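Storage Temperature and Shelf Life of Bottled Starch Paste

4. Results

Four batches of paste were prepared from the same sack of wheat starch and held in closed bottles at two temperatures, 8 °C and room temperature. Viscosity was read each morning with the Zasley cup, which has a fixed drain hole and needs no power. The first reading for batch A was 938 mPa·s. Batch B started higher and was diluted before bottling.

The chilled batches stayed within the limit of 2000 mPa·s for the full 11 days. Both room temperature batches went over the limit before the end of the first week - batch D went first - and by then had a sour odor. Adding the Cemitz preservative at the dose on the label was not tested.

5. Sources of error

The cup was rinsed between readings but not always dried. A small amount of water left in the cup lowers the reading. The refrigerator was shared with another course, and its door was opened often in the afternoon. Drain times were taken by hand with a stopwatch, so short times carry the larger relative error. The method in Song was followed except for the stirring step, which we shortened.

6. Further work

The trial should be repeated in March with rice starch from Budow, using sealed bottles of one size. A pH reading at each interval would show whether souring comes before the change in viscosity or follows it.

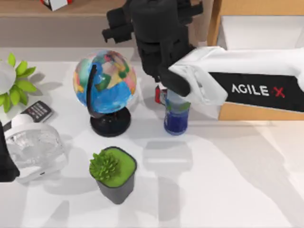
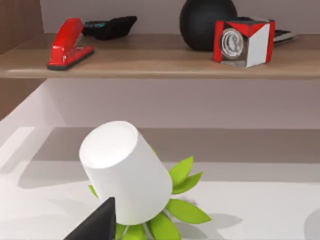
Bottle on the white tabletop (first); stapler and calculator on the shelf (second).

Department of Materials and Paper Conservation - Student Projects

Project supervisor: Mavis Whitlock. Raw readings for all four batches are in Appendix B. Copies of the appendix are available from the department office on request.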